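The Bag of Bags

Every household has a bag of bags. Ours hangs on the back of the pantry door and has reached the size of a sleeping toddler. I went in last month for one tote to carry library books and came out with a tote, three other totes, and a small bruise.

I have paid for almost none of them. The bank gave me one for opening an account, which I have since closed. The dentist gave me one. Quan, the noodle place by the bus station, gave me one in June because I ordered over some magic amount, and it smelled of chili oil until I washed it, at which point it shrank to the size of a mitten.

The worst offender is Porkow, our grocery store, which stopped giving out plastic and began selling canvas at the register. I leave my bags in the car. Everybody leaves their bags in the car. There is a moment in the checkout line when you must choose between walking back across the lot and buying another one, and I have made the wrong choice so often that I must own a share of the company by now.
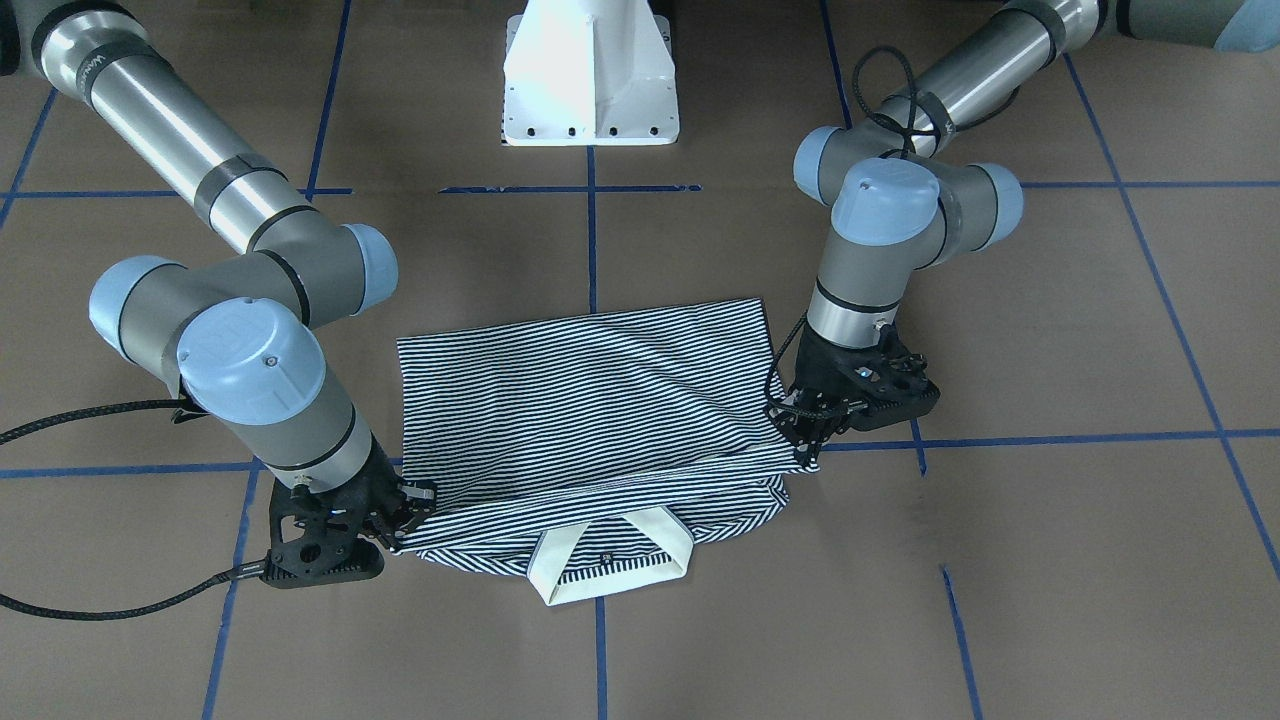 Blue and white stripes, the only pattern I have ever wanted in a bag.

Stripes forgive a lot. A plain cream tote shows every leaked peach, and a tote with a slogan makes you defend the slogan to strangers. I once carried one from Zelari, a candle shop, for a whole summer, and was asked twice if I worked there. I said yes the second time. She wanted to know about wicks.

So I set out to thin the herd. The plan was to fold what I kept and give away the rest. The thrift store on Ulon Street has a sign in the window reading NO MORE TOTES PLEASE, underlined, with the "please" added later in a different pen. I stood in front of it holding a tote full of totes and felt seen.
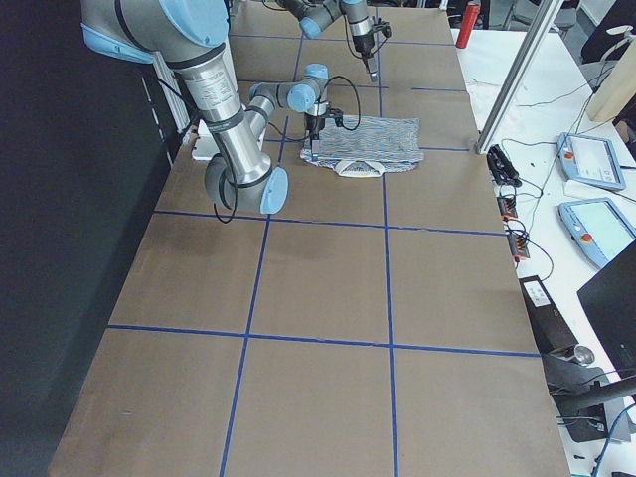
Stripes again, lying flat, a state my own laundry rarely reaches.

Folding went badly. The handles are the trouble. You get a nice square going and there they are, sticking out like ears. I tried tucking them in first, then last, then I rolled one up and put a rubber band on it, and now I needed somewhere to keep rubber bands. They are in a tote.

I did get rid of a few. My sister-in-law took two for beach towels, and the neighbor took the bank one for potatoes. The following week she returned it, washed, with a zucchini bread inside, wrapped in a second tote. I ate the bread and hung both of them on the pantry door.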